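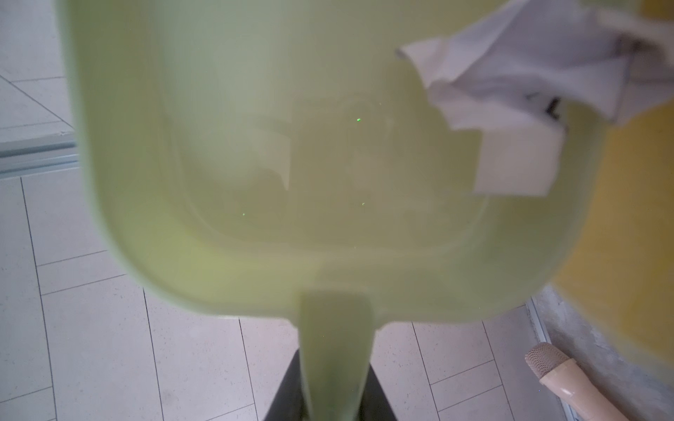 How long does a sourdough starter really need before you can bake with it? Give it two weeks if your kitchen is cool and a little less if it's warm, and don't be discouraged by the sleepy stretch in the middle.

I put that question to Desmond Hutchins on a Monday in March, standing in the back of Grolto, the bakery he has run with Napaporn Nakpan for 8 years now, and he laughed and said his own first one took him a month (he kept throwing it out and starting over, convinced he had killed it). The one they bake with these days lives in a tub by the flour bins and gets fed at four in the morning, before the radio goes on and before anybody has had coffee.

Grolto sends out 187 loaves on an ordinary weekday, most of them a plain country loaf with a bit of rye in it, and I will admit that I had driven 76 miles mainly for that loaf and had eaten the heel of one in the parking lot before I ever knocked. The crust is dark, darker than some customers like. Napaporn keeps a few paler ones at the end of the shelf for a couple who have asked for them every week since the place opened, and she thinks they're missing out, and she tells them so, and they all get along beautifully.

What surprised me was how relaxed they both are about the starter itself. I came home from my first baking class years ago with two pages of rules, and I followed every one of them, and my bread could have held a door open. Desmond feeds his equal weights of flour and water, stirs it until he can't see any dry bits, and goes off to do something else. If it smells sharp, he feeds it sooner. If he's going away, it goes in the refrigerator, and it comes out again when he's home.

"People want it to be a pet," he told me. "It's flour and water. You can be late for it."

Their Saturday class is full through the spring, but there's a waiting list, and Pichit Srisuk, who came as a student and now teaches the shaping half, says a spot often opens up the night before. You go home with a jar of starter, a floury sweater and a loaf you made yourself. Mine leaned badly to one side — I had rushed the second fold, as Pichit had kindly warned me I would — and my family finished it before supper anyway, with nothing on it but butter and salt.

I've been feeding my jar ever since, mostly at breakfast, sometimes at ten at night in my slippers when I suddenly remember. Last week it climbed right out and down the side of the bread box, and I scraped up what I could and made pancakes.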